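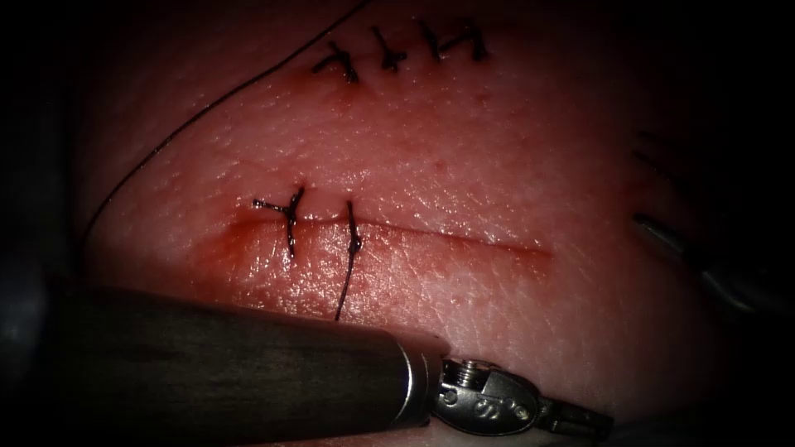

Handout 5: Suturing demonstration, visit to the Norkon training laboratory
September 8, 2026

Read this before the seminar. It covers the bench demonstration given by Dong-geon Moon and the points you will need for the written report. The talk on hospital purchasing given the same morning is not covered and will not be assessed.

1. Set-up

The task was done on a pad of synthetic skin tissue with two incisions. Two instrument arms were used, both driven from the Stolteo console on the far side of the room. The group watched on the wall monitor. Those who stood by the console will have noticed that the operator's hand movements were larger than those of the tips. Motion scaling was set to 5:1 for the whole session.

2. The task

Both incisions are closed with interrupted sutures, each one tied and cut separately. The upper incision is the shorter and has four completed stitches in black thread. The lower one is longer and was used for most of the commentary. Two sutures are in at its left end, and the right half is still open. The second suture has a long untrimmed tail, hanging down towards the instrument shaft.

Compare the knots in the upper row. The cut tails lie at different angles, and the third knot is more compact than its neighbours. Tail direction alone is not a fault. For the report, judge spacing, the fit of the edges and the position of the knot relative to the cut. On the lower incision the first knot sits just above the line and the second just below it.

3. The instruments

Each tip is carried on a long straight shaft. On the nearer instrument a bright metal collar marks the end of the shaft, with the wristed gripper beyond it. The wrist lets the jaws change angle while the shaft stays on its line, and a curved needle can then be turned through the tissue from a fixed point of entry.

The console gave no force feedback. The operator judges tension by eye, from the thread and from how the edges move. Moon's advice to beginners was to stop pulling when the edges meet.

4. Timing

Tunstall's course notes allow 15 minutes for a full pad. First-year trainees take about 68 minutes on their first attempt. The March cohort's times are on the course page under Celtus, file 7.

5. For the report

State which steps of the stitch were under direct manual control and whether any could be automated with the camera view alone. Cutting the tails is a reasonable place to start. Include one sketch of the wrist with its axes labelled.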